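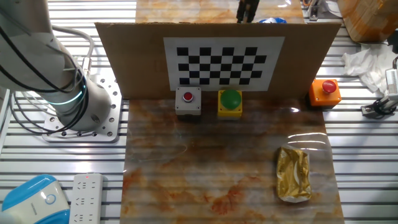 Robot arm and marble-patterned mat on the bench

Koltgate sponsorship: student union vote result and what happens next

fernhill_b
8/25/24
The result is up on the union site. 2,553 votes cast and the motion passed, so the union's position is now that the university should end the Koltgate sponsorship when the current deal runs out. For anyone who missed it, Koltgate pays for the careers fair and a set of engineering bursaries, and the objection is to its pipeline work.

The union can't end the deal itself. It goes to the university's governing body, which can accept it, reject it or send it off for a review. My money is on a review.

oldquad
Review, definitely. They did the same with the Prorar catering contract. It went away for two years and came back with the same firm and a new logo on the cups.

tallboy77
I voted against and I'd do it again. I'm on one of those bursaries. It pays my rent from January onwards and there is nothing in the motion about what replaces it. "The university should seek alternative funding" is one line. Seek it where?

fernhill_b
The motion says existing bursaries must be honoured in full. It's in the second paragraph. People already on the scheme wouldn't lose anything.

tallboy77
I read it. The union can say "must" as much as it likes, it isn't the union's money. And it does nothing for whoever starts next year.

mossy_lane
Both of these can be true. I voted for, but the campaign should have gone to the engineering students first and asked them. The only meeting in our building was in May, in the middle of exams, and most of us found out from a poster afterwards.
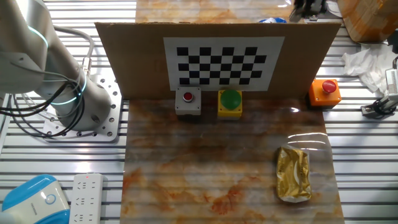
pellam
Agree with mossy_lane about the timing. The campaign was run from the other side of town by people who don't rely on the money. I don't think they meant any harm by it, but it showed in the questions at the hustings.

oldquad
Does anyone know when the Koltgate deal actually ends? I've seen two different dates in the student paper.

fernhill_b
The paper corrected it. It runs to the end of next academic year. There is a clause letting either side leave early with notice, but the motion doesn't ask for that.

kestrel_9
Then it should have. If the money is wrong, it's wrong this year as well. I abstained over that.

tallboy77
So you'd have cut it off halfway through people's degrees?

kestrel_9
No, I'd have had the university cover the bursaries out of reserves. It found the money for the Tandix building quickly enough.

pellam
Building money and bursary money come out of different pots. You can't just move one into the other.

kestrel_9
They say that every time.

mossy_lane
Has anyone asked the department whether other firms would put money in? Spanos used to fund a prize for final years and I think that just lapsed.

fernhill_b
I'll ask our rep. The papers for the next governing body meeting should go online the week before, so I'll post the link when they're up. Students can send in written comments. Tallboy, I'd send yours in, whichever way you voted.

tallboy77
I might do. Post the address when you have it.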